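**Mattress topper or new mattress? (guest room)**

quiltbarn
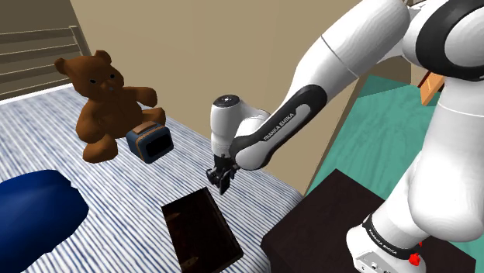

My guest room mattress is a Bornetti, medium firm, bought when we moved in. It was fine for the first few years and now anybody who stays more than two nights says something about their hips. I have $419 set aside from selling a treadmill and I'd like this to come out of that and nothing else. A new mattress I'd trust starts well above that, so I'm looking at toppers. What matters for a topper is the surface of the bed, and mine has gone softer in the middle than at the sides. The two I've narrowed it down to are the Vik latex one at $181 and a wool one from a small place in Pelthorpe that costs nearly double. Has anybody put a topper on a bed that already sags and been happy with it?

---

dunmore_ed

No. A topper follows whatever is under it. If the middle is low, the topper will be low in the middle too, and you'll have spent $181 to find out. Lay a broom handle across the bed side to side and measure the gap at the center. Anything over an inch and you need a mattress.

---

plainwater

I disagree with that as a flat rule. We had a dip in ours and put two inches of latex over it, and it has been good for company. I wouldn't sleep on it every night of the year, but this is a guest room. How many nights a year does it get used?

---

quiltbarn

Maybe 20. My sister comes in February and stays the longest. Otherwise it's a night here and there.

I did the broom handle. The gap is a little under an inch.

---

dunmore_ed

Then you're on the line. Before you buy anything, check what's holding the mattress up. A lot of "bad mattresses" are a bad slat or a center leg that doesn't reach the floor. Pull the mattress off and look. If it's a slat you can fix it for the price of a board.

---

tess_in_the_hills

Seconding the slats. Ours were spaced too wide and the mattress had started to push down between them. I put a sheet of plywood over the slats and it helped a lot. Drill some holes in it if your room gets damp.

---

oldpennyroyal

Plywood under a foam mattress is how we got mildew, holes and all. I'd add more slats instead. The lumber counter will cut them to length for you.

---

tess_in_the_hills

Depends on your climate. We run dry here and I've had no trouble in six years. But fine, slats are the safer choice if she's near the water.

---

quiltbarn

I'm in Dusport, so yes, near the water. Slats then.

Pulled the mattress off after lunch. One slat is cracked most of the way through, close to the center, and the two beside it are bowed. I feel a little silly for not looking sooner. I'm going to replace all three and give it a couple of weeks before I decide on the topper.

---

plainwater

Good find. If you still want a topper after that, my vote is the latex over the wool. Wool is comfortable but it packs down, and you have to take it outside and shake it out. Latex is heavy, and getting it through the door is a two-person job, but after that you leave it alone. It does smell for the first week. Open a window.

---

oldpennyroyal

And I'd go wool, for the same room. Guests complain about being hot more than they complain about firmness, at least mine do. Latex isn't as bad as memory foam for that but it isn't cool either. Also check your fitted sheets before you order. A two-inch topper was enough to make ours pop off the corners and I had to buy deep ones, so add $24 or so to whatever you're budgeting.

---

dunmore_ed

Rotate the mattress head to foot while you have it off. It takes a minute.

---

quiltbarn

Rotated it. New slats are in and screwed down at both ends. With the broom handle across it the gap is about half what it was, and I expect some of what's left is just the foam being old.

I slept in there last night to test it. Better. Still a bit soft under the hips for me, so I'm leaning toward the latex, but I'll ask Vik what their return policy is before I order. Will post again after my sister's visit.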